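Greifer vergleichen: der Stapeltest

Datenblätter versprechen viel. Der Kanex soll laut Prospekt 145 Newton halten, der Herard wirbt mit »feinfühligem Griff«. Beides sagt wenig darüber, ob ein Würfel am Ende dort liegt, wo er hingehört.

So gehen wir vor:

1. Zielfeld mit schwarzem Klebeband auf dem Tisch markieren.
2. Greifer montieren, Nullpunkt neu anfahren. Dem gespeicherten Wert traue ich nicht.
3. Würfel einzeln stapeln, erst langsam, dann mit Solltempo.
4. Versatz nach jeder Lage notieren – auch den kleinen. 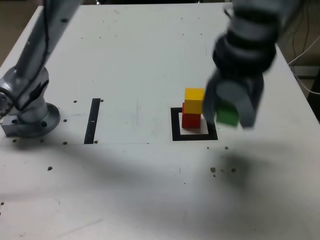

Grüner Würfel im Greifer, Gelb sitzt leicht nach rechts versetzt auf Rot.

Wer nur umgefallene Stapel zählt, übersieht solchen Versatz. Vor dem Greiferwechsel die Schritte 2 bis 4 wiederholen, sonst taugt der Vergleich nichts.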